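Lovville Home Recording Club
Minutes of the Monthly General Meeting

Saturday, February 12, 2022
Clarcombe Library, lower meeting room

The meeting was called to order at 10:05 a.m. by the chair. A quorum was present. The secretary took notes.

1. Minutes of the January meeting

The January minutes were accepted with one correction. Under "Studio hours," the evening slot was listed as ending at 9:00 p.m. It ends at 9:30 p.m. The copy on the website has been fixed.

2. Matters carried over

The replacement door seal for the vocal booth has been fitted. Members who have used the booth since then report less hallway sound on quiet takes. Low-frequency rumble from the heating system can still be heard between 7:00 and 8:00 a.m. and it was agreed to leave this alone until the building's own maintenance work is finished in the spring.

The missing XLR cables have been found in the drum room cupboard. Members are reminded to coil cables and put them back on the hooks by the mixing desk.

The question of whether to keep the old rack compressor was deferred again. One channel still drops out after an hour or so. A member will get a repair price before the next meeting.

3. Money

The balance at the end of January was $2,432. Outgoings for the month were the room rent, the door seal and one set of headphone pads. Dues for the current quarter have come in from almost everyone. A reminder will be sent to the rest by email.

There was a short discussion of whether dues should go up. No motion was made. It will be looked at again when the new rent figure is known.

4. Mixing software for the shared computer

This took up most of the meeting. The shared computer is still running the older version of Farnus, which will not open sessions saved in the current version. Several members now work in the current version at home and have had to export every track as a separate audio file before coming in. One said this added 40 minutes to a booked session.

Three choices were put forward:

Upgrade the one Farnus license on the shared computer, at a cost of $120.
Stay on the older version and ask members to keep exporting.
Move the shared computer to a different program altogether.

The third choice had little support. The templates for the podcast group and the choir recordings were all built in Farnus, and redoing them would be a large job. One member pointed out that the templates are due for a cleanup anyway — the choir one still has routing for microphones the club sold — but did not press the point.

On the upgrade, the main worry was plug-ins. The Ghaffari reverb and the Ghaffari channel strip are both used in nearly every session, and it was not clear that the installed versions will load in the new Farnus. A member had tried the channel strip at home without trouble but does not own the reverb. It was suggested that the trial version of Farnus be put on the shared computer alongside the old one, so that both plug-ins can be tested before any money is spent.

Motion: To install the trial, test both Ghaffari plug-ins and, if both load and pass audio at 48 kHz, to buy the upgrade for $120 without a further vote. Moved and seconded. Carried, with one abstention.

The old version is to stay on the computer until at least the summer so that earlier sessions can still be opened. Members who want an old project carried over should save a copy under a new name first.

5. Sample rate and file naming

Sessions are still arriving at mixed sample rates. The club standard is 48 kHz, 24-bit. Anyone bringing in files at 44.1 kHz should convert them at home or allow time for it in the booking. Two recent podcast episodes played back at the wrong speed after being dropped into a session without conversion, and both had to be redone.

On file naming, it was agreed to use project, song or episode, track name and take number, in that order, with underscores and no spaces. A sheet with this on it will be taped beside the monitor. The suggestion to add the date to every file name was voted down as making names too long to read in the track list.

6. Backups

The external drive is close to full. Members have until the end of the month to remove their own finished projects. After that, anything in the "Old" folder that has not been opened in two years will be moved to the spare drive. Nothing will be deleted without an email to the person whose name is on the folder.

It was asked whether the club should pay for online storage. The upload speed in the building is poor, and one multitrack session would take most of a day. No action.

7. Website and newsletter

The new page layout is live. The booking calendar now shows correctly on phones, which had been the most common complaint. The gear list needs updating and still shows the two dynamic microphones that were sold last fall.
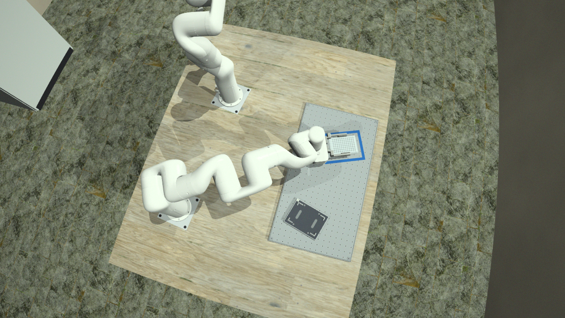 Computer-rendered view of two white robot arms on a wooden table.

The newsletter will go out on the first of the month as usual. Items should be sent in plain text. The last issue was held up by a contribution that came as a scanned page and had to be typed out.

The links page was also discussed. Several links are dead, and the one to the microphone placement guide now goes to a shopping site. A member offered to check the whole page and take out anything that no longer works.

8. Workshops

The noise cleanup session in January was well attended. Feedback was mostly good. Some people found the second half too fast, mainly the part on taking out chair creaks by hand in the spectral view. The handout will be reworked with larger screenshots and put on the website.

The next workshop is on setting levels for spoken word. It will cover microphone distance, gain, compression and loudness targets for podcasts. Places are limited to the number of chairs in the control room. Bring headphones. A sign-up sheet is on the noticeboard and will also be on the booking page.

There was a request for a beginners' evening on using Farnus from scratch. It was agreed to wait until the upgrade question is settled — otherwise the menus shown may not match what people see when they book the room. Members who are interested should add their names to the sheet so that demand can be judged.

9. Booth booking rules

Four bookings in January were not used and not canceled. On two of those days other members had asked for the same slot. It was agreed that a slot not taken up within 20 minutes of the start may be used by anyone present, provided they note it in the book. A fee for missed bookings was suggested and not supported.

The limit of 4 hours for a single booking stays. Drum recording may go over with notice, as before.

Members using the booth last in the evening must turn off the monitors before the interface. The right-hand monitor has been making a loud thump on power-down when this is done the other way around, and a replacement driver would cost more than the club wants to spend.

10. Other business

A pair of foam panels has been offered to the club free of charge. They will be collected and tried on the back wall of the control room, where there is still some slap echo. If they make no difference they will be passed on.

The kettle in the kitchen area belongs to the library and should be left there.

A member asked if the club would record the Clarcombe school band's spring concert. The date clashes with the choir booking, and the club has only one portable recorder. The school will be asked whether a recording of the dress rehearsal would do. To be reported on next month.

Action items

Install Farnus trial and test both Ghaffari plug-ins: software group
Repair price for rack compressor: equipment group
File naming sheet for the control room: secretary
Update gear list and check links page: website group
Reply to the school about the rehearsal: chair

The meeting closed at 11:50 a.m. The next meeting will be in the same room at the usual time.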